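Charity Walk - Route and Site Safety Check
Greltent Family House fundraiser, September
Checked by: Joar Eklund
Second reader: Sobia Jatoi

1. Start area, Clalberg end
Status: OK, with comment
Registration opens at 7 a.m. Plan says up to 69 walkers. I've seen that guess before and would like a second sign-in sheet printed anyway.

2. Footbridge surface
Status: NOT PASSED
Two deck boards lift at the heel. The Gudura people tell me they were "looked at". Looked at is not screwed down. Recheck before the walk.

3. Marshal visibility
Status: Open
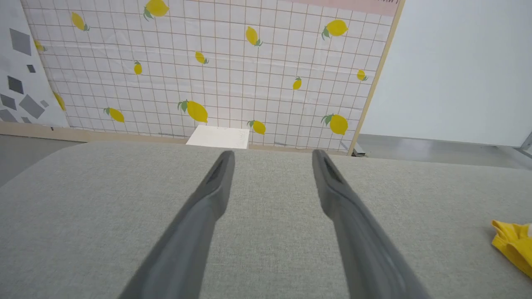

Marshals at the road crossing need proper vests, and the plan only says "bright clothing". That could mean anything. A bright yellow cloth like the crumpled one on the grey fabric would catch a driver's eye in daylight, but it has no reflective tape that I'd sign for, and the forecast is for drizzle. Vests for all 11 marshals, please - Vanderleia Guimarães has the order form.

4. First aid
Status: OK
Kit sealed and in date. Anderson Caldeira holds the certificate and I have seen it, not just heard about it.

5. Rain plan
Status: Weak
"Rain or shine" is a slogan. Who calls it off for lightning? Wait 30 minutes after the last thunder, and put a name beside that decision.

6. Water stop, Hägglund parking lot
Status: OK, with comment
Table must stay clear of the accessible stalls. Last year's didn't.

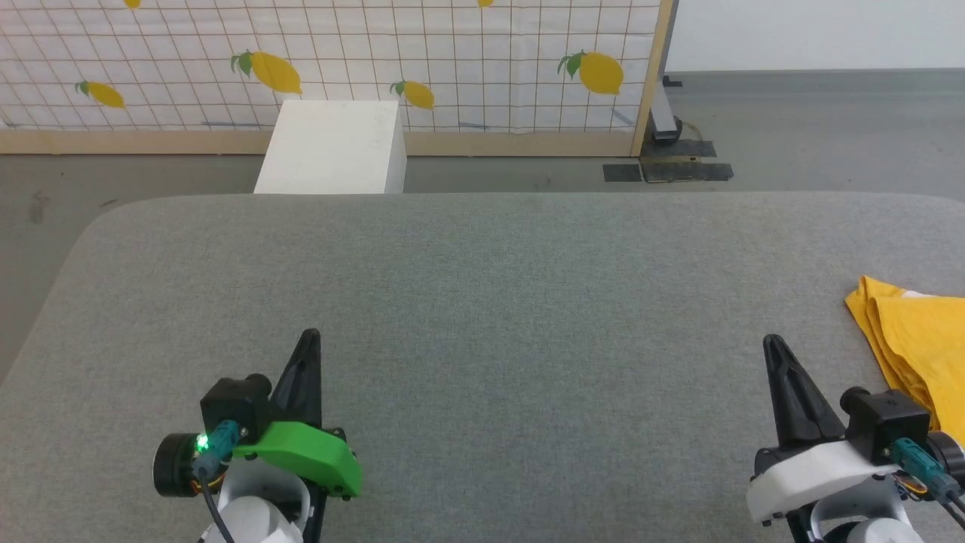

Grey tabletop, rounded corners.

7. Return leg
Status: Open
Rosimeire Paiva says the sweep walker will carry a radio. Which radio, and has anyone tried it from the far side of the bridge?

Items 2, 3, 5 and 7 to come back to me in writing.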